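Revised 2019-12-17

# Darndale Tabletop Set

The Darndale Tabletop Set is a collection of small handling objects supplied with a white table and a black fabric backdrop. It is offered by the Flonach equipment service to schools, colleges and workshops for sorting, placing and tidying work. The set is issued complete and must be returned complete.

The principal item is a square red box with a light wooden frame. Its face is covered in red felt and carries a round wooden knob in the middle. The box should be lifted by the frame and placed on a clean surface. The felt marks easily and is to be brushed with a soft, dry brush only.

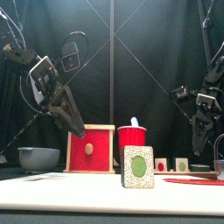 *Red box in its wooden frame, on the white table with the black backdrop behind.*

## Table and backdrop

The table has a broad white top. It is rated for an evenly spread load of 50 kg and should not be used as a seat or step. Marks may be removed with a damp cloth and a mild soap. Scouring powder will dull the surface, and any table returned with scratches of this kind will be charged for.

The backdrop is to be hung before the objects are set out. It should be stored rolled, and must not be ironed. Borrowers who already have a suitable dark curtain may take the set without the backdrop by stating this on the request form.

Lighting is not supplied. A level of 500 lux at the table top is recommended, with the light coming from overhead.

## Small blocks

The blocks are the smallest objects in the set. One is a dark square block with a round green circle on its top face. They may be used with the box and the cup for placing exercises, or by themselves on the bare table. They are not suitable for children under the age of 4. 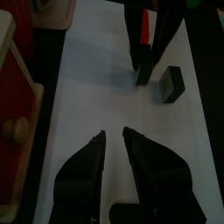 Gallardo has written to say that the blocks were the first objects to go astray during a long loan, and has asked that they be given a bag of their own. The service accepts the point. A drawstring bag for the blocks has been included with every set issued from the Vultumum store since August, and the bag appears on the return sheet as a separate line.

## Cup and mixing bowl

The red cup and the grey plastic mixing bowl may be washed by hand in warm water. The bowl has a spout at the rim. Both are intended for dry materials during ordinary use, and neither should be returned damp.

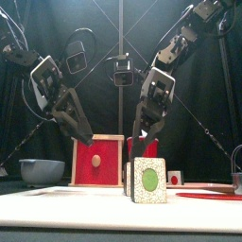

*Red box, red cup and grey mixing bowl on the table.*

## Loan and return

Requests are made on the standard form and should state the room in which the set will be used. The table does not fold, so door widths should be checked before a delivery is booked. Collection from Vultumum is free of charge.

A refundable deposit of £500 is payable before the set is released. Replacement felt for the box can be ordered separately. Repairs to the frame or knob are carried out by the service and should not be attempted by the borrower.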